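Croissants, round two

OK quick one, I have to be out the door by 10. The croissants worked! First batch was flat as a shoe (butter too soft, my fault) so I redid the whole thing with Hala Aoun's method, 36 hours start to finish and most of that is just the fridge. Rolled thinner this time. 22 minutes in the oven, turned the pan once.
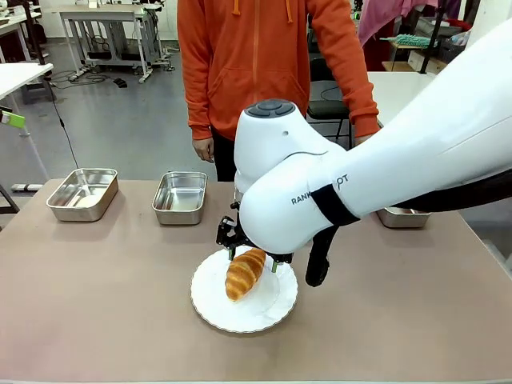

Page last changed: December, late morning

Look at those ridges. So happy with the ridges. Scalloped plate becuase it makes everything look like a bakery, even mine.

Trays. A few people asked. Plain stainless steel, rectangular, from Semaan over in Drendville. I like them lined up down the long table before I start filling, flour stuff one end, fruit the other. Wash easy. They do show every fingerprint, oh well.
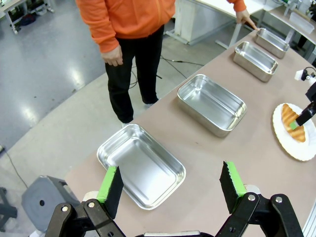 Next time more salt in the dough and a longer rest before shaping, Hala says overnight and she is usualy right. Also want to try the almond ones. Recipe when I get a minute to type it up, probably after the holidays. Gotta run.

1118 shares | 10 comments
Contact | © Olberg Kitchen Notes | Back to top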